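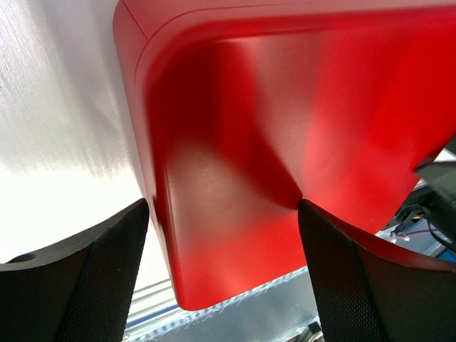
附件1:红色外壳近景,左上圆角及卷边,表面有横向细拉丝纹

工单主题:红色拉丝面储物盒,表面明暗不均,圆角卷边处疑似色差
产品线:Ullden 厨房台面系列
提交方:Zurkdale 门店陈列组
处理人:钟振华(Zhenhua Zhong)
复核:Silvia Vondráček
创建日期:2024年7月24日
优先级:普通
状态:已关闭

一、问题描述

门店反馈,同批到货的红色储物盒上架后,盒身颜色看起来不一致。正对灯带的一侧偏亮,呈鲜红至粉红;靠近圆角的一侧偏暗,接近褐红。门店怀疑喷涂厚度不均,要求整批更换。另有一件在擦拭后出现雾状痕迹,位置在盒身下缘。

门店提供的信息如下:
到货后存放于库房,未拆内袋。
上架前用店内通用玻璃清洁剂擦拭。
陈列位上方为冷白光灯带,后方为白色背板。
顾客未提出投诉,问题由陈列人员自查发现。

二、初步判断

附件1中,深色带自左上向中部斜向延伸,右半部与下部较亮,亮处可见横向拉丝纹。下方圆角边缘有一条浅色高光线。整体明暗差别较大。

拉丝缎面的反光有方向性,光线与纹路夹角不同,明暗差别很大,圆角过渡面尤其明显。仅凭单张照片无法区分反光与色差,需换光复测。附件1左侧背景过曝,不作为颜色判定依据。

三、要求门店执行的操作

1. 将待检件移离灯带,放在中性灰底板上,关闭正上方灯光。
2. 用漫射光源从侧面照射,距离600毫米,白平衡锁定。
3. 盒身水平旋转90度,同一机位再拍一次。
4. 若深色带随旋转移动,记为反光;若固定在盒身同一位置,记为色差。
5. 复测前不得再用玻璃清洁剂。使用清水微湿的超细纤维布,沿拉丝方向单向擦拭,再用干布收水。
6. 卷边内侧单独检查,用干棉签沿弧线走一遍,记录是否带出残留物。

四、处理记录

记录1(钟振华)
已向门店发送操作说明。要求抽检5件,其中须包含出现雾痕的一件。

记录2(门店)
抽检完成。5件中,深色带均随旋转移动。在漫射光下,盒身正面与圆角处目视一致。雾痕件清水擦拭后仍有痕迹,逆着拉丝方向看更明显。

记录3(钟振华)
颜色部分按反光处理,不作色差登记。雾痕件请补充两项信息:擦拭用布的材质;清洁剂喷在布上还是直接喷在盒身。

记录4(门店)
擦拭用布为普通纸巾。清洁剂直接喷在盒身,停留时间未记录。卷边内侧棉签检查,有2件带出白色残留,其中1件即雾痕件。

记录5(钟振华)
残留判断为清洁剂干结。液体沿盒身下流,停在下缘卷边处,与雾痕位置吻合。处理方法:棉签蘸温水沿卷边擦拭,更换棉签重复至无白色物带出;盒身下缘用湿布覆盖2分钟,再沿纹路方向擦干。不得使用百洁布、去污膏或含研磨成分的产品,横纹面一旦出现交叉划痕无法在门店修复。

记录6(门店)
按说明处理。带出残留的另一件已恢复正常。雾痕件明显减轻,侧光下仍可见一小片,约定退回 Andrade 仓检测。

记录7(Silvia Vondráček)
雾痕件已收到。放大检查,面漆完整,未见起泡、开裂。痕迹处有轻微擦伤,方向与拉丝纹相交,符合纸巾来回擦拭的特征。同意不按来料缺陷处理,该件转为陈列样品,不再销售。

五、结论

颜色不均:缎面拉丝反光所致,产品无异常,不更换。
雾痕:清洁剂残留叠加交叉擦伤,属使用方法问题。
批次:不封存,可正常销售。

六、后续事项

陈列位建议将灯带换为带漫射罩的型号,或将储物盒后移,避开直射区。Dromorholm 门店使用同款背板和灯带,已抄送本工单。

清洁说明原文仅写“用软布擦拭”,未注明方向及禁用品。已提交修订,新增“沿拉丝方向”和“清洁剂不可直接喷于表面”两条。说明书现行版本为6月版,修订内容待下次印刷时并入,在此之前以单页形式随货附送。

同类问题再次提交时,请附旋转前后各一张照片,并写明光源位置。只有一张近景的,退回补充材料。

关闭人:钟振华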